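Workshop News
Bench Three: the two-arm build, progress to date

Wednesday, November 27, 2019

The two-arm manipulator on bench three has reached the stage where both arms move under power and both grippers close on command. Hemant Agarwal and Esperanza Mercado have done most of the mechanical work, with Kiran Tiwari on wiring and firmware. Members have asked for a write-up at a useful level of detail, so this item covers the grippers, the wrist cameras and the open problems.

Fingers

The fingers are printed, and they are the part that has changed most. The first set was solid. It held small hard objects well enough, but anything soft or round was squeezed at one point and rolled out of the grip. The present set is yellow, with open rectangular windows through the body and black rubber tips. The windows let the finger bend along its length when it meets a load, so contact is spread over a larger area. They also cut print time.

Esperanza printed three versions with different wall thicknesses between the windows. The thinnest flexed sideways and let the tips cross. The thickest behaved like the solid finger. We are using the middle one. The files are on the shared drive in the Hatum folder (Hatum is the working name for the whole machine), and the print settings are in the text file next to them. Print the fingers flat. Printed upright, they split along the layers at the second window.

Drive

Each gripper is driven by a stepper motor mounted on top of the housing. Servos were considered here, and the arms use them elsewhere, but the steppers were already in the parts cabinet and they hold position without hunting. The drawback is that a stepper has no idea where it is at power-on. At present the gripper homes by opening slowly against a hard stop, then backing off 39 steps. The noise during homing is the motor stalling against the stop and does no damage at the current we run.

Closing force is set by limiting motor current. The method is crude, and it drifts as the driver board warms up. Kiran logged 182 open-and-close cycles on the right gripper over one evening and recorded eight missed closures, all in the second half of the run. A small heat sink has since been fitted to the driver. The test has not been repeated.

Wiring

Two faults in the last month came from cables and none came from code. The first was a motor connector that worked loose as the arm reached its outer limit. The second was a pair of power wires that had rubbed against a screw head until the insulation was marked. Both runs have been rerouted with more slack at the joint. Anyone adding a wire to the arm should move the joint by hand through its full range before tying anything down — the tight spot is seldom where it looks to be at rest.

Rails

The linear rails are aluminum and came from a printer that was being scrapped. They are straight enough for the purpose. Ravindra Mittal checked them against the granite plate and found one with a slight bow, which has been kept for spares. The carriages were cleaned and greased before fitting. Please do not use the spray lubricant from the bicycle bench on them.

Wrist cameras

A small camera is mounted at each wrist, looking along the fingers. The mount went through two revisions. On the first, the fingertips were out of view when the gripper was closed, so the picture was of little use at the moment it was needed. The second tilts the camera inward and moves it back. Both tips now stay in view, at the cost of a good part of the image being taken up by the gripper itself. Exposure is fixed by hand, as the automatic setting hunted whenever a white surface filled the background.

Grip trials are being run with objects of different shapes and surfaces. Cylinders are the present subject. Held across the diameter they seat well between the windowed fingers, and a matte or fuzzy surface gives the rubber more to work against than gloss plastic does.
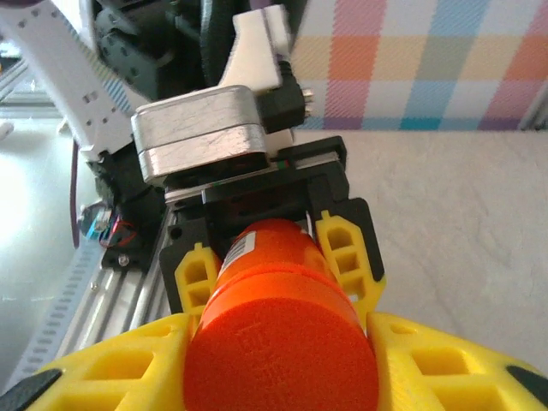 Can the same fingers be fitted to a smaller arm?

The bolt pattern is the only obstacle. The finger base has two holes, and an adapter plate can be printed to suit most small grippers. Expect to shorten the finger as well, as a light arm will sag with the full-length version.

Still to do

Repeat the cycle test with the heat sink fitted. Fit a limit switch to each gripper so homing no longer depends on a stall. Replace the left driver board, which runs hotter than the right at the same setting. Harsh Bhatt has offered to look at closing force by measuring motor current directly, and would like to borrow a bench supply with a readable current display for this.

Parts wanted: rubber sheet suitable for fingertips, small-gauge flexible wire in any color, and two limit switches with roller levers. Leave them in the tray marked Hatum under bench three.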